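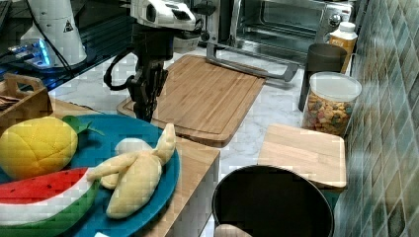

4 min read

Shared Kitchen Users — Minutes
Feb 13, 2025, second floor, Furus building

Present: Vesela Babić (chair), Maja Wróbel (minutes), two people from Odoi, one from Tralow who left for a phone call and came back for the budget.

Apologies: Gikotby, by email, with an attachment that would not open.

1. Previous minutes

Approved, after the word "hostile" was removed from the paragraph on the dishwasher.

2. The counter

Vesela said the counter has become a storage area with a small cooking area inside it. The toaster oven, the pasta, the cups, the cereal and the big bamboo cutting board all live on the marble full time, and anyone who wants to chop an onion has to negotiate first. Odoi felt this was overstated. Vesela invited Odoi to chop an onion.

After some discussion it was agreed that the toaster oven stays at the back, where the outlet is. The large board stays out because everybody uses it. The small square board can go in a cabinet. Odoi will find out which cabinet still has a shelf in it.

The long bent metal bar came up again. Tralow thinks it belongs to a dish rack. Odoi thinks it is a handle. It has been moved at every cleanup and put back at every cleanup, and Vesela would like it claimed by the next meeting or put in the box under the sink with the other things of this type.

3. The drawer unit

Maja reported that the bamboo drawer unit was bought last June so that small items would stop collecting on the counter. The top drawer is empty. The small items are on the counter.

Odoi said people don't put things in the drawer because they don't know what it is for. Tralow suggested a label. Vesela asked what the label would say, and the item took a further ten minutes. Agreed wording: "Openers, clips, peelers." A second proposal, "Misc.," was voted down with some feeling. 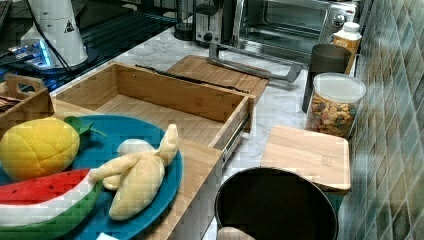

4. Play food

The plush fruit is meant for the family corner and keeps turning up with the kitchen things. Maja has no objection to the banana as such — her objection is to reaching for a snack and getting felt. Tralow said the children carry it in and the adults don't carry it out, and that both facts are unlikely to change.

Agreed that the fruit may stay on a plate if it stays together, and that it goes back to the family corner at closing. The watermelon slice is to be washed. Maja will check whether it can be.

5. Dry goods

Pasta and cereal are shared. Anyone who finishes a container refills it or writes it on the list. "Finishes" was defined, at Vesela's request, as leaving less than one person would want for lunch. Odoi asked which person. Moved on.

Lids to go back on canisters. This was also in the last minutes, and the ones before.

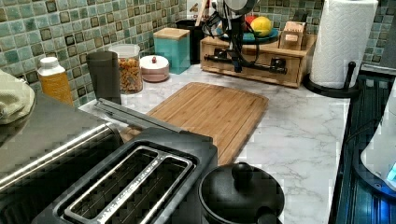
Where should a damp dish towel go at the end of the day? On the hook inside the pantry door, spread out, and into the laundry bag on the last working day of the week.

6. Budget

The kitchen fund stands at $1,495. Vesela proposed setting aside $300 for cabinet shelves and a proper knife block. Carried.

Tralow then presented a quote for a larger refrigerator at $900, which the meeting admired and did not vote on. Odoi observed that the present refrigerator would be large enough if it contained only food. Vesela asked that this be minuted, and it has been.

Paper towels are being used at nearly 2 rolls a day. Maja suspects the spill mats, which everyone dries by hand and could simply hang up. Cloths are to be tried first for one month, with

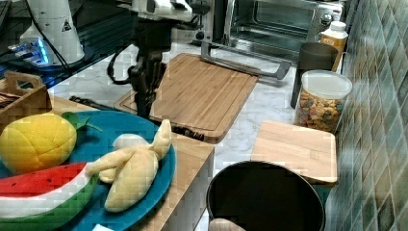 Maja keeping the tally and Tralow keeping its opinion of the tally to itself until the month is over.

7. Any other business

Big pots: please put them away on the low shelf, open side down. Odoi asked whether a pot that is soaking counts as put away. It does not.

Tralow asked whether meetings could be shorter. Discussion of this was deferred for lack of time.

Actions

Odoi: find the cabinet with the shelf. Prove the bar is a handle, if it is.
Maja: drawer label, watermelon, towel tally.
Vesela: order the cabinet shelves and get prices for a knife block.
Tralow: ask Gikotby to resend the attachment as something that opens.

Next meeting to be set by email. Odoi will bring the onion.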